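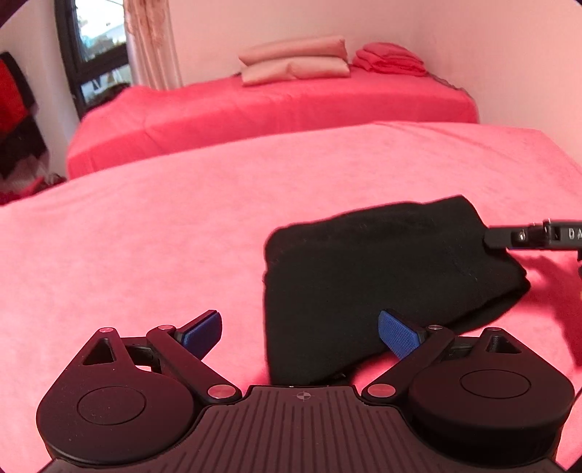 Folding practice on the pink blanket, with one gripper in front and another reaching in from the right.

Tips for folding laundry with hand-held grippers
Collected by Marta Onyshchenko for the Neketti student robotics club

Our club works this year on the folding task for the Ravstead contest. The students hold one gripper in each hand and fold real clothes, and the records go later to the arm. In the first month we had many bad folds, so I began to write down what helps. Most of it is useful also for a person who folds with bare fingers.

Before you begin

Pull the blanket tight at all four corners. When the blanket has a wave in it, the finger pads catch the blanket together with the cloth, and the whole bed moves.
Close and open each gripper three times with nothing inside. If one finger comes late, tell Demyd before you record.
Take off long sleeves or roll them up. A loose cuff goes very easily into the linkage.
Clean the pads with a dry cloth only. We tried hand soap once and they became slippery for the whole Thursday.

How to pick up a corner

Come to the corner from the side and low, with the pads open wide. When both pads are near the cloth, press down a little, close slowly, and wait one breath before you lift. If you lift at once, the top layer comes and the bottom layer stays.
For knit things take more cloth than you think you need. A knit corner stretches, and a small pinch slides out.
The second hand should rest on the other end of the fold, with the gripper closed. It works like a paper weight.

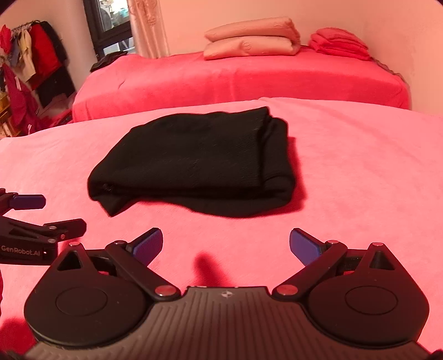
Choosing the clothes is half of the work, and I ask each student to bring two easy pieces and one difficult piece. Easy is a kitchen towel or a pillow case. Difficult is anything soft and thick which wants to open again. We put dark clothes on a light or bright cover, as with the black knit piece on the pink sheet, so the edge of the fold is simple to find afterwards in the recording. With black on black Demyd Demchenko lost one full evening looking for a sleeve. If you have only a dark bed cover at home, put a bath towel over it.

Making the fold stay flat

Fold thick knits in halves and do not try thirds. Thirds look nice in the shop but the middle part pushes up.
After every fold, press from the fold line to the open side, never back.
Do not pull a corner which is already hanging a little down. Open one fold and make it again, this is faster.

Keeping records

One recording is 60 seconds at most. If the fold is not ready by then, stop, shake out the piece and start from zero.
Write the bad tries in the notebook also. We have 600 good folds in the Allby folder, and the 23 worst ones taught us more about knits.
Charge both grippers in the evening. Put them down on their backs, so nothing presses on the pads.

The next practice begins after lunch, and please bring socks in pairs.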